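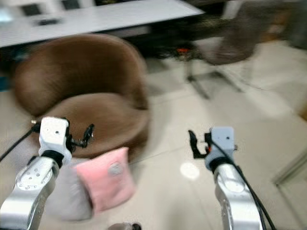
第二章 安装与首次使用中的各项操作，适用于 Primen 出品的 Kozan 503 型家用除湿机。请先读完本章，再接通电源。机器运行时底部的压缩机会产生轻微振动，摆放位置应平整、坚硬，能够承受机器装满水时的重量。像图中这样铺了砖的室内地面可以直接摆放，不需要另加底座。厚地毯、架空的木板和有明显坡度的阳台地面不适合摆放本机，底部进风受阻或机身倾斜都会影响水位检测。

2.1 开箱与静置

1. 将纸箱竖直放在地上，剪断捆扎带，从上方打开箱盖。
2. 取出上层泡沫和附件盒，双手握住机身两侧凹槽，将机器竖直提出。机器较重，建议由两人搬运。
3. 撕去面板、出风口导板和水箱上的固定胶带。胶带残留可用温水擦去，不要使用酒精或稀释剂。
4. 将机器立放静置 2 小时，再进行后面的步骤。

注意：运输途中机器如果曾经横放或倒置，压缩机内的润滑油可能流入管路。未经静置就通电，可能造成压缩机损坏，此类损坏不在保修范围内。

附件盒内应有：水箱浮子卡扣、排水软管（长 82 厘米）、软管接头、活性炭滤片、保修卡。缺少附件时，请保留包装并联系购买处。

2.2 选择位置

1. 选择房间中空气流通的位置，机身背面的进风格栅不要朝向墙角。
2. 机身四周与墙壁、家具的距离应超过 50 厘米，上方不要有搁板或悬挂的衣物。
3. 关闭房间门窗。门窗开着时室外湿气会不断进入，机器将长时间运行而湿度不下降。
4. 避开暖气片、取暖器和阳光直射处。
5. 不要放在浴缸、淋浴间或洗手池旁边可能溅到水的位置。

布面沙发、软包扶手椅和床垫会吸收空气中的水分，梅雨季节里表面摸起来发潮，往往要连续除湿数日才会恢复。请不要为了加快干燥而把出风口正对着布面近距离吹。正确的做法是把坐垫立起，让背面也露出来，机器仍放在规定距离以外，由室内空气循环带走水分。带绒的面料和使用多年的旧面料，局部受热后可能变硬或褪色。

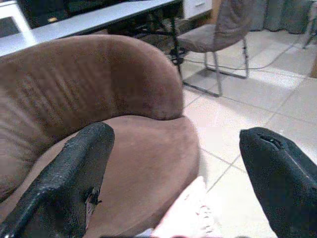
2.3 安装水箱与滤片

1. 从机身正面向外拉出水箱，检查浮子能否上下自由活动。浮子卡住时机器会误报水满，或者水满后不停机。
2. 将浮子卡扣按箭头方向扣在浮子支架上，听到“咔”的一声即为到位。
3. 取下背面的进风格栅，抽出滤网框。
4. 拆开活性炭滤片的塑料袋，把滤片嵌入滤网框内侧，用框上的压条固定。
5. 装回滤网框和格栅，再将水箱水平推入，直到面板上的水箱指示灯熄灭。

说明：不装活性炭滤片，机器也可以正常除湿，但不能吸附异味。滤网框则必须安装，缺少滤网时灰尘会附着在蒸发器上，难以清除。

2.4 连接排水软管（可选）

需要连续排水时，可以使用软管将水直接引到地漏。短期使用或每天有人倒水的房间，可以跳过本节。

1. 关闭电源，拔下插头。
2. 拉出水箱，取下机身背面下方排水口的橡胶塞。请妥善保管橡胶塞，恢复水箱排水时还要用。
3. 把软管接头旋入排水口，用手拧紧，不要使用钳子。
4. 将软管套在接头上，推到底。
5. 软管另一端放入地漏。整条软管应始终低于排水口，中间不能有隆起、打结或被家具压住的部分。
6. 装回水箱。即使使用软管，也必须装好水箱，机器才能启动。

软管长度不够时，可选购 Jarnico 加长排水组件。请勿用其他管材自行拼接，接缝处在长时间运行后容易渗漏。

警告：室温可能降到冰点以下的房间不要使用软管排水。管内存水结冰后，水会倒流回机内。

2.5 接通电源与设定湿度

1. 将插头插入有可靠接地的墙壁插座。不要与取暖器、电热水壶共用接线板。
2. 按“电源”键。蜂鸣器响一声，显示窗显示当前室内湿度。
3. 按“湿度”键，再用上下键调到需要的数值。一般居室建议设定为 50%，停止按键后显示窗闪烁几次，设定即自动保存。
4. 按“风速”键选择高风或低风。夜间建议使用低风。
5. 如需晾干衣物，按“干衣”键。在此模式下机器连续运行，不受湿度设定控制。

初次开机时，显示的湿度可能与房间内其他湿度计不一致。请等读数稳定后再作比较。两个仪表所在位置不同，读数也会有差别。

达到设定湿度后，压缩机停止，风扇还会继续转一段时间，用来吹干蒸发器表面。这属于正常现象，请不要在此时拔下插头。关机后如需再次启动，请稍等几分钟，压缩机有延时保护，在保护时间内按键只会启动风扇。

2.6 移动机器

1. 按“电源”键关机，等风扇停止后拔下插头，把电源线绕在背面的线钩上。
2. 拉出水箱倒空，擦干后装回。带水移动时，水可能溅到机内的电路板上。
3. 使用软管的，先拆下软管，将管内余水排入容器，再塞好橡胶塞。
4. 松开底部脚轮的锁扣，握住机身上部的提手缓慢推行。
5. 到达新位置后锁住脚轮。 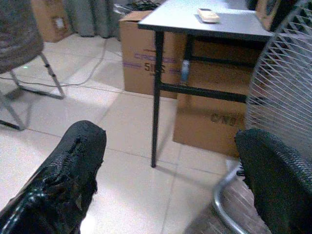
脚轮为硬质塑料轮，适合在平整的硬地面上短距离推行，滚动前应清除地上的沙粒，以免划伤地面。遇到门槛和台阶时，应把机器提起，不要硬推过去。图中这类米色大块方形瓷砖，砖缝较浅，脚轮一般可以平稳通过；在瓷砖与木纹地面或垫子相接的地方，请放慢速度，并留意边缘是否翘起。有打蜡层的木地板，建议在脚轮下垫布，或者直接抬着走。

移动时如果机身倾斜较大，到位后请重新按 2.1 节的时间静置，再接通电源。

2.7 首次使用后的检查

机器运行一段时间后，请按以下顺序检查一遍：

1. 摸一摸出风口的风。运行中出风比室温略高，属于正常。
2. 查看机身下方的地面有无水迹。发现漏水时，先关机拔下插头，再检查水箱是否推到位、软管接头是否拧紧。
3. 拉出水箱，看是否已有积水。室内湿度较低或室温较低时，积水会很少。
4. 听有无持续的碰撞声。多数情况是脚轮未锁或水箱没有装正。

显示窗出现“E2”，表示湿度传感器异常，请停止使用并联系维修点。水箱指示灯闪烁，表示水满或水箱未装好，倒水后重新装回即可恢复运行。

注意：水箱内的水不可饮用，也不要倒入鱼缸或加湿器。

2.8 季节停用

除湿需求减少后（多数地区在9月以后），可以将机器收起存放。

1. 在通风的房间内以低风单独运行风扇，使机内干燥。
2. 拔下插头，倒空水箱，用软布擦干内壁和浮子。
3. 取出滤网框，用清水冲洗滤网，阴干后装回。活性炭滤片不可水洗，失效后请更换 Hametti 滤片或保修卡上所列的同规格产品。
4. 用原包装袋罩住机身，竖直存放在干燥处，上面不要堆放物品。

下次使用前，请从 2.2 节开始重新检查位置和水箱。保修卡请填写购买日期，与本手册一起保存。

本章修订日期：2019年3月23日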